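Sun 26 July – bench notebook, blocks and table

Came in for an hour and stayed most of the afternoon, as usual on a quiet day. The plan was to stack the new cubes in the black square and write down how they behave on each other, then sort out the table top if there was any time left. There was time left, but I spent it sanding. Notes in the order I remember them.

Stacking order for the first round was red at the bottom, yellow on that, second yellow to go on top. Green sat next to the square on the right, waiting its turn. 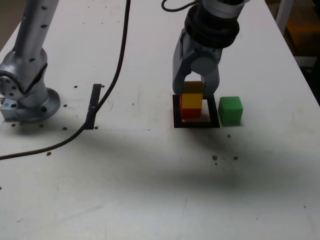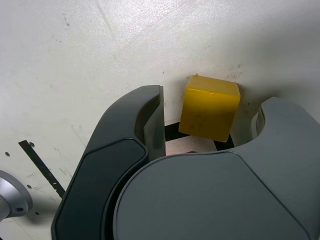

The yellow ones

I'm still of two minds about the yellow. I love the color when the light gets into it, it goes almost like a candle, and the top looks much paler than the sides. Great on a shelf! Less great when you're trying to judge where the top face stops. Under the bright lamps the upper edge washes out and I keep misjudging how square the thing is sitting. Toshio Noguchi says he has no trouble with it, but Toshio also solders without his glasses.

The other thing is the smudges. Yellow picks up every fingerprint and every bit of gray from the table, and once it's in that waxy skin it doesn't want to leave. I wiped one cube with a damp cloth (nothing), then dish soap and warm water (better), then a white eraser, which took the most off of anything I tried. Eraser it is. Crumbs everywhere, so do it over the bin and not over the bench like I did.

I won't use alcohol on these again. I did that with a reject from the Skuvent batch back when we first got them and it went cloudy on one face and felt tacky the next morning. The reject is in the jar by the sink if anybody wants to poke it.

Edges

All the cubes in this set have softened edges and I'm happy we went that way. The old sharp-cornered ones from Contreras chipped if you looked at them, and then the chip would catch on the cube underneath and you'd get a stack that leaned for no reason you could see. With the rounded ones you lose a little bit of flat face all the way around, and a sloppy placement still sits all right most of the time. I had yellow on red a bit off to one side today and left it that way on purpose to see how much I could get away with before adding the third.

What I haven't worked out is how much offset is too much for three. Two is easy. With three it depends which way the second one is off, and whether the third one makes it worse or pulls it back. I want to do this properly one day with a ruler and some patience. Today I had the ruler.

Faces: I rubbed a spare red on wet 1000 grit laid on the glass plate, figure eights, light pressure. Checked it with the straightedge after each go. It was high in the middle of one face and it took longer than I'd like to get it flat. Before that I tried starting at 300 and it was much too hungry, it left scratches I then had to chase out. So for this material start fine and be patient – anything coarse is only good for knocking off the molding nub.

Weights

I put a tray of the cubes on the kitchen scale, the same set plus all the spares. 960 grams with the tray, and I forgot to weigh the tray by itself. I'll redo that. The reason I care is that I have a feeling the greens are heavier than the reds. Same mold, same size as far as I can tell in the hand, so it could be the pigment, or it could be air inside the reds. If you shake a red next to your ear there's nothing to hear, I tried that too.

Pour log from the first Zelitz mold says 70 minutes before opening. I think we were in a hurry with the reds that day and opened early, and that would fit with the one high face. Toshio, if you remember it differently, write it in the margin.

Table

The table is getting ugly. It's a nice clean white from across the room and then you bend down and it's all gray scuffs, plus the little brown specks and holes. The scuffs I can live with, they mostly come off with the melamine sponge. The holes bother me more. A cube set down with a corner over a hole is fine, but grit collects in them and then it gets dragged out under the next block and that's where your scratches come from.

Possible fixes:

Fill the holes with white wax filler, scrape flush with an old card. Quick, and I could do it in an evening.

Lay a fresh sheet over the whole top. Looks lovely but we'd have to redo the black square and the strip and measure everything in again, and I don't want to lose the positions before Forkadance is finished.

Leave it until October and do it when the room gets cleared anyway.

I'm leaning toward the filler. I tested a tiny dab on the underside of the shelf and it's a touch creamier than the table. I can put up with creamy.

The black square itself is holding up well and I like working to it. White in the middle means red and green both stand out nicely, and even yellow is easier there than on anything beige. The strip to the left of it I'd like to press down again with the roller the next time I'm in. One end felt a bit proud when I ran my thumb along it.

Shadows are still a nuisance. There's a wide soft one lying right across the table and it makes the lower part of everything look dirtier than it is. I moved the floor lamp twice and only managed to make a second, fainter one, so I put it back. Maybe a sheet of tracing paper over the lamp. There's a roll in the flat drawer.

To do

Weigh the tray on its own.
Eraser on the remaining yellows, both sets.
Ask Contreras if they still sell the dark blue pigment in the small tub, the big one goes lumpy before we get through it.
Wax filler, one test hole first, far corner.
Label the jar of rejects.
Green on top of red next, then green at the bottom with both yellows over it.
Buy more 1000 grit, I used the last good sheet.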